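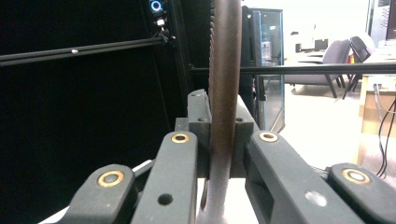 *A curved rod, dark brown with a slight gloss.*

## Bent to Fit

Adom Appiah keeps 70 curved rods in the back of Erholm, the repair shop he opened one October with a single workbench. Most came off old chairs, canes and umbrella handles. A few are new, ordered in bundles from a supplier called Jakubowski.

A bend is harder to replace than a length. A straight rod can be cut in a minute. A gentle curve has to be matched by eye, and Appiah lays the old piece against one new piece after another until two of them sit flush.

Dark brown goes fastest. Customers want the repair to blend in, and he rubs the finish down between coats with a folded cotton rag.

He charges by the piece and writes each job in a ledger. The first page starts at 83, the number of the building, for reasons he no longer remembers. The last entry is a cane, due back at noon.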